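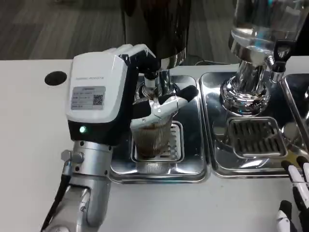 Shireen Nel reckons she has seen Skedora four times now and still jumps at the bit with the ferry horn. She'll be back for a fifth in July, when the baseball drama returns to the big screen at the Rakik in Vandbridge, in a print that hasn't been shown in public for 19 years.

It's great news for anyone who only knows the film from a worn-out tape. Skedora follows a losing harbour-town team through one wet summer, and it has always been hard to get hold of. The copies that went round were dark, badly cropped and missing most of the rain-delay scene, where the players sit in the dugout and argue over who gets the last dry towel. The new showing has the whole thing, all 11 minutes of it, and it's a joy.

Themba Pillay, who programmes the Rakik, watched the reels through in the spring with projectionist Unathi Masilela. They found a few scratches in the second reel and one rough join just before the final innings, but the colours have held up beautifully – the green of the outfield especially.
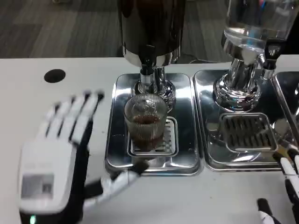 Ribbed glass cup on the drip tray, with a white and black hand alongside.

The film had a quiet time of it when it first came out. Reviewers thought the team lost too often, and the ending, with the scoreboard stuck and both sides walking off unsure of the result, annoyed plenty of people. I've come round to loving it. The games are filmed from so low down that you feel every bad bounce, and Žofie Baláž's score, mostly accordion and brushed drums, is worth the ticket by itself.

Donal Lenihan will introduce the first night and take questions afterwards. He played the catcher, Naidoo, and did his own sliding, which he says his knees have never forgiven. He's also bringing the shooting script, including the two pages that were dropped on the morning they were due to be filmed.

The Rakik seats around 700 and both levels will be open. Doors are at 6.30pm and the film starts at 7.15pm, with a short interval between reels three and four. Tickets go on sale at the box office next month, and there are 90 cheaper seats up in the balcony for under-20s. Get there early for those – the view from the front row is terrific.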